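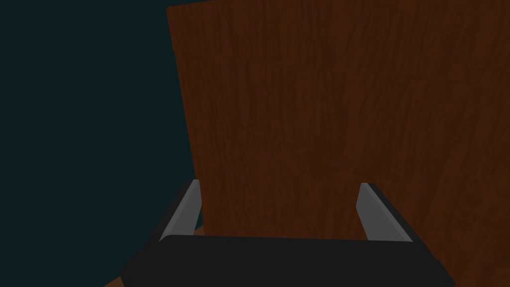
Plesomley, Thu 3 June

Quick one, laundry is on and I have to be out the door soon.

So we did it. Signed the lease on the new place Monday night. Third floor, no elevator, kitchen the color of old mustard. I love it. Ask me again in March when I'm hauling groceries up in the slush.

Moving out of a place you've been in for nine years is a special kind of awful. Where did all this come from? Seven boxes of just cables and chargers. A fondue set, never opened. Letters from the Urico gas people going back to the first winter. I keep sitting down on the floor to read stuff and then it's midnight and I've packed one shelf.

The big fight right now is furniture. What goes, what gets sold, what ends up on the curb. My rule was supposed to be simple – if it doesn't fit up the stairs it doesn't come. Then I measured the stairs. Basically nothing fits up the stairs.

The wardrobe is the one I can't let go of. Dark reddish brown, all that streaky grain running up and down, weighs as much as a cow. Got it at the Dmytriv sale the summer we moved in, way before I knew what I was doing. Paid too much. Don't care. It comes apart, supposedly. There are 19 screws in the back and I've gotten 8 of them out so far, and two of those I had to more or less murder.

Called Narkel for a quote on the movers. They wanted to know wether we had "any large items." Ha. Then they wanted extra for each flight of stairs, so now it's us and the van and whoever answers my texts. I'm paying in pizza.

Things I have learned, in no order. Label the boxes on the side, the top is useless once they're stacked. Keep the can opener out. Don't pack the tape. I packed the tape, twice.

Also the new place has a balcony. Tiny, one chair and maybe a tomato plant if the tomato doesnt mind. First coffee out there is all I'm thinking about.

Ok washer just beeped. More after the weekend, if I can find the box with the router in it.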